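# Six weeks off the manuscript (and what I did instead)

July 14, 2024

Quick one today, kettle's on.

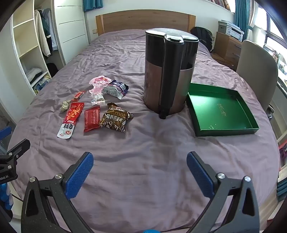
*Kettle, mauve sheet. Sunday.*

So. The novel went out to the editor at Sestero and then there was nothing for me to do. Everyone says put it in a drawer and go outside. I went outside. It rained.

I've had people asking in the comments what it's like to pay for a manuscript critique, whether it's worth the money, whether they tear it to bits. So I'm going to try and get it all down before I have to go and pick up the car.

First off – a critique is different from a copy edit. I didn't know that going in, I thought I'd get my commas back. What you get is a long letter. Mine was 20 pages, single spaced, and I read it standing up in the kitchen with my coat on. Then I put it in the bread bin for two days. Don't ask.

The letter was fair. Annoyingly fair. Main points, since someone will want them:

- the sister disappears for most of the middle and comes back as if she'd just popped to the shops
- too many ferries
- chapter one is really chapter four
- the dog is lovely, keep the dog

The ferries one stung. I grew up on ferries. But I went through with a highlighter and yes, ok, everybody in this book is always getting on or off a boat and thinking about their father. I've cut it back to 6 crossings, and one of those is only a lineup at the terminal, so maybe it doesn't count.

Chapter one was harder. I'd polished that thing for years. I read it out at the library night in Matstead and a man laughed in the right place, and after that I was never going to touch it, was I. Anyway it's gone. Well, it's in a file called OLD OPENING DO NOT DELETE, with three others of the same name. The book now starts with the roof coming off the boat shed, which was always the bit people remembered, if they remembered any of it.

What I did in the six weeks while I was waiting for the letter:

Wrote a short story and hated it. Wrote another one, set in Sivby, which is the made-up town from the novel, so that's probably cheating. Liked that one more. It's sitting at 46 lines past the limit for the contest I want to send it to and I can't find a single one to take out. Read a stack of other people's first novels. Re-read the one with the lighthouse. Alphabetised the spices – no I didn't, I thought about it.

Also started the morning pages again. 600 words before I'm allowed to look at my phone. Some mornings it's 600 words about how I want to look at my phone. A friend from the old writing group swears by doing it in pencil but my hand cramps up and then I can't read it back, so I type, and I don't feel bad about it.

Practical stuff. I asked for a sample edit before I paid for anything and I'd tell anyone to do the same. Most editors will do a few pages. I got samples from two and they were wildly different, one of them basicaly rewrote me into somebody else, somebody quite posh. The other just asked questions in the margin. Why is she angry here? Does he know about the letter yet? I went with the questions. Ask what's included too, because I had a phone call after the letter and hadn't realised it was part of the price, and I nearly didn't book it. The call was the best hour of the whole thing. I talked far too much. She was very patient.

Money: I saved up, it took ages, I'm not going to put the number here becuase rates change and then someone gets cross with me. Look at a few websites. Ask around.

Next is the second draft of the second draft. I've got the scenes on index cards along the hallway floor and the plan is to have the sister back in by the end of the month. She needs a job, I think. Maybe she fixes outboards. Maybe she works at the Spahić bakery in chapter nine, which is only there for one scene right now and deserves more, it's the one place in the book where anyone is warm.

Then back to the editor in October for the line edit, if I haven't lost my nerve. If you've done a line edit after a critique, with the same person, tell me how it went. Did they get sick of you? Would you have been better off with fresh eyes? I go back and forth on it.

Comments are open again, I worked out the spam thing. Library night is on the usual Thursday, bring a cushion, the chairs haven't improved.

Right – car.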